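Home / Workcells / Bench cells / Liapis 2140

Liapis 2140 Bench Cell for Collaborative Arms 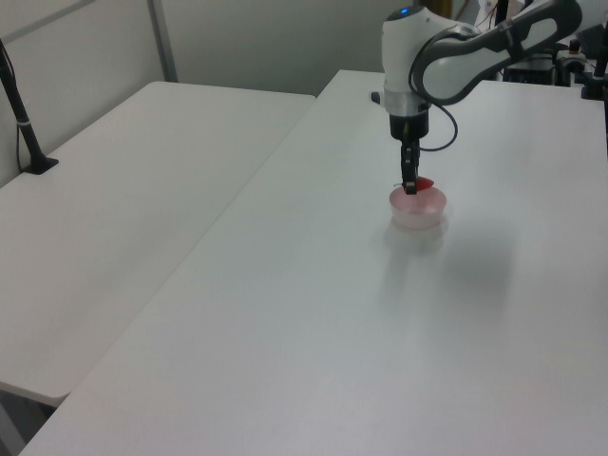 Bench work with a parallel gripper at a translucent bowl.

Product code: 2140
Supplied by: Lasness
Status: in stock, built to order for table size

The Liapis 2140 is a bench cell for people who want to run a small collaborative arm on light handling work and have the paperwork in order before the first shift. It comprises a table, a base plate, a control shelf, a stop circuit and a document pack. The arm and gripper are ordered separately, or you can fit your own.

Most of this page is about the rules that apply to a cell of this kind and how the 2140 helps you meet them. If you only want dimensions, go to the table near the end.

Which standards apply

ISO 10218 is the main standard for industrial robots. Part 1 covers the robot itself and is the arm maker's concern. Part 2 covers the application and the cell, and that part falls to whoever puts the cell together. If you buy a table from us, an arm from one firm and a gripper from another, and bolt them up in your own workshop, you are the integrator.

ISO/TS 15066 gives guidance on people and robots sharing a space, including limits for contact force and pressure. Its content has been taken into the 2025 edition of ISO 10218-2, but many customers still have the older document named in their contracts. Our pack refers to both.

ISO 12100 sets out the method for risk assessment. ISO 13850 covers emergency stop, and ISO 13849-1 covers the safety-related parts of the control system.

An arm sold as collaborative does not make the application collaborative. The gripper, the part in the gripper, the speed and the position of the operator's head and hands all count. Changing any of them means going back to the assessment.

Before you start

The document pack has a blank risk assessment laid out for bench handling. It was written by Marleny Grajales in our applications office and follows the order in which the job is normally done: installing, teaching, running, clearing a jam, cleaning, moving the cell. Fill in every stage. Teaching and clearing are the two we most often find left blank when we are asked to look at a customer's file.

Write down the foreseeable misuse as well. On bench cells the usual one is reaching in to straighten a part while the arm is still in automatic.

Fingers and pinch points

A parallel gripper closes on whatever is between its fingers. Check the following and record the result:

Closing force at the setting you will use, measured at the fingertips.
Finger shape. Round off edges and corners. Narrow fingers put the same force on a smaller area, so the pressure is higher.
The gap between the fingertips and the table at the lowest taught point.
The gap between the gripper and any bowl, tray or fixture it enters. The rim of a container can trap a finger just as the table can.
What the gripper does when power is lost, and whether the part is dropped.

Fix containers to the table or seat them in a locating ring if a shifted container would change the path of the arm. The Brumo ring set fits the threaded holes in the 2140 top.

Cables

External gripper cables need enough slack for full wrist rotation and no more. Too long a loop can catch on a fixture or on somebody's sleeve. Jog every joint through its working range at reduced speed with the cable fitted, then set joint limits in the safety configuration so that the program cannot go past what you tested. Put the cable on the monthly inspection sheet.

Stops and reset

The 2140 comes with one emergency stop at the front edge of the table and a connection for a second. Fit the second if an operator can stand on another side. Reset must not restart the arm. The start button is separate and should be placed where the person pressing it can see the whole working area.

Wiring is dual channel to the arm controller. Test the stop at the start of each shift and sign for it.

Status lights

Many arms have a light on the wrist or base. The colours mean different things on different makes, and some can be changed in software. Put a card on the cell stating what each colour means for your arm. Do not use the light as proof that it is safe to reach in.

Handling food

If the job involves food, the safety assessment is only half of it. Finger material, grease, cleaning agents and loose fasteners all come under your hygiene plan. The standard 2140 top wipes down easily but is not sold as a food contact surface. Ask for the Umemau top if product will touch the table.

Validation

Contact force has to be measured on the finished cell, with the real gripper, the real part and the real program. Figures from the arm maker's brochure are not a substitute. We can do this on site. Wilson Chambi runs the measuring visits and will leave you a signed record with the program version and the safety configuration checksum written on it.

Keep the teaching password with a named person. Any edit to path, speed, tool weight or finger design goes in the change log, and the log sheet asks whether forces need measuring again.

Specification

Top: white, matt
Control shelf: below the top, rear
Base plate: drilled to order
Stop circuit: dual channel, one stop supplied
Locating holes: threaded
Document pack: printed and on file, English or Spanish

Related codes

2190 – Liapis cell, longer top
2417 – Brumo locating ring set
3000 – Umemau top for food contact

Ordering

Tell us the make and model of arm, the gripper, the heaviest part and which sides of the table people will work from. Yurani Betancur handles quotations. Questions on the document pack go to Marleny Grajales. Measuring visits are booked separately and the diary is full until August.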